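How a country laundry came back to Trenach

The old steam laundry on Brustuner Street shut its doors in the nineties, and for a long time the motels, the hospital and the caravan park in Trenach sent their linen down the highway by truck. Sheets left in one load and came back three days later in another, sometimes with another town's towels in the bag.

Halfdan Hjaltested ran one of those motels, a 14-room place opposite the silos. He got sick of it. When the freight company put its prices up for the second time in a year, he took a lease on the empty laundry, bought two second-hand washer extractors and an ironer, and started doing his own.

"I wasn't planning on a business," he says. "I wanted my pillowcases back."

Word got out. The pub asked first, then the football club, then a farm-stay at Demissie that had been drying everything on a hills hoist and losing half of it to the wind. Flolleo Linen, as the laundry is now called, has 8 people on the books and handles 758 kilos on a busy day. May is quiet. Harvest is flat out, with contractors in every spare bed in the district and most of them bringing the paddock in on their boots.

Water was the first headache. Trenach runs on bore water, hard enough to leave a kettle white in a fortnight, and the first month's sheets came out feeling like cardboard. A softener fixed most of that. The last rinse is now kept back in a tank and used for the first wash of the next load, a trick Hjaltested picked up from a retired laundry hand who had worked in the building when it still ran on coal.

The second was lint. It gets into the dryers, the light fittings and the sandwiches. The dryer screens are cleared after every load and the ducts are swept out on a roster pinned up beside the tearoom door, with initials against each line.

Then there is the question of what to buy. Cheap polycotton dries fast and pills early. Pure cotton lasts, sleeps cooler and takes an age at the ironer. Hjaltested settled on a heavy cotton-rich percale for the motels and lets the shearers' quarters have whatever they like, provided it is dark. He expects a good sheet to last 100 washes before the centre goes thin. After that it is cut down for cot sheets or torn up for rags, and the mechanic next door takes as many as he can get.

Stains are sorted by hand on a long bench under the windows. Blood gets cold water and grease gets detergent worked in before anything else touches it. Fake tan, the laundry's least favourite since the races moved to a two-day meeting, gets soaked overnight and sometimes thrown out anyway.

White sheets still make up most of the work. Guests trust them, and they can all go in together. Coloured pieces – greys mainly, which the newer places have started asking for – are washed on their own and kept to one side until the whites are finished.
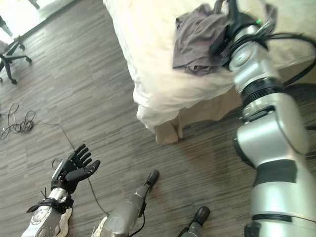 Getting more from your sheets at home

The advice from Brustuner Street is fairly dull. Use less detergent than the packet says, especially on tank water. Leave the fabric softener out of the towels. Don't jam the drum full, and shake each sheet out before it goes on the line so the hems dry straight.

Rotate three sets if you have the cupboard space. Two will do, but they wear faster, and you will be caught short the first wet week of winter.

Flolleo Linen takes household doonas and blankets on weekday mornings. Drop them at the side door and write your name on the bag.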